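Bramden Mug Tree Set

Hi! I'm Odette Mallet, and I put this set together with Kirsty Bramwell, mostly on one table and mostly after lunch. If you want to train a small policy to handle kitchen stuff from a wrist view, help yourself.

What you get

1,395 episodes, recorded by hand-guiding the arm (Kirsty is much smoother at it than I am, and you can tell which ones are mine). Each folder has the wrist video, the joint log and a one-line task note. 214 episodes are marked "miss" in the notes. Please don't toss them right away! We got a nicer policy when we kept them in for the first stage.

How we recorded

We shuffled the objects every 20 episodes and left whatever else was on the table where it was. Clips run to 600 steps at most. The arm starts with the fingers open, and we didn't trim the slow bits at the start, so do that yourself if they bug you. 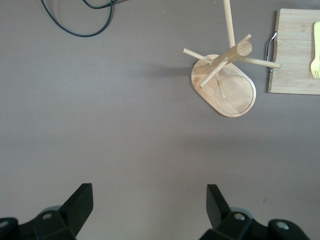
Wrist view, fingers open, with the mug tree and part of a cutting board.

Things to watch for

The pegs overlap a lot from straight overhead, so depth guesses on them are shaky. Left and right in the task notes always mean left and right in the wrist video (I mixed this up in the first batch, and Kirsty fixed it).

Still to do: a loader for the Lastum format, which I'm hoping to finish in May. If a folder won't open, write to either of us with the episode number.

Last updated 27 April 2018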